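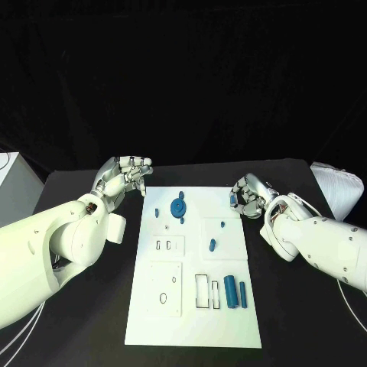

Aoife Mac an tSaoi
Production Manager, Conneely Theatre

Deputy Stage Manager (on the book), Skerar

Conneely Theatre is seeking a deputy stage manager for Skerar, a new play in 2 acts by Efraín Giraldo. The post is fixed term and full time, starting in July with rehearsals at the Plemanley Rooms and moving to the main house at Conneely for the technical period and the run. The auditorium seats 251 in end-on format.

The play follows a family of salt traders through the winter of 1515. It is performed by a company of seven, most of whom double, and the script calls for frequent short scenes with overlapping dialogue. There are nearly 100 lighting cues in the current draft of the second act alone, several of them taken from breath or movement and not from a line. Applicants should expect the cue sheet to change until press night.

Duties

The DSM will attend all rehearsals, prepare and maintain the prompt book, record blocking, and issue rehearsal notes and daily calls. A copy of the notes goes to the production office by 6.30 pm. During the technical period and the run the DSM will call the show from the prompt corner, which is stage left. Cue lights and cans are provided; there is a fixed infra-red camera on the stage and a second on the conductor's position, not used for this production.

The DSM is also responsible for timing each act, logging stoppages, writing the show report and keeping the understudy moves up to date. The company manager deals with payroll, travel and digs.

Essential

At least two professional productions called as DSM
Accurate blocking notation, legible to a stand-in
Ability to follow a spoken text closely where there is no score
Working knowledge of current safe practice on stage

Desirable

Experience of new writing in rehearsal
Some knowledge of sound playback software
Previous work on a touring show — a transfer to the Prustau is under discussion but has not been confirmed

Hours and pay

Rehearsals run from 10 am to 6 pm with an hour for lunch. Evening work is required from the technical period onwards. Pay is at the house rate for the grade, with overtime as set out in the contract. Details are in the job pack.

To apply

Send a CV and a covering letter of no more than one side to the production office, with the names of two referees. Please mark it "Skerar DSM" and state any dates on which you are not available. Interviews will be held at Conneely and will include a short calling exercise from an unseen page of script. Reasonable travel costs will be repaid on production of receipts.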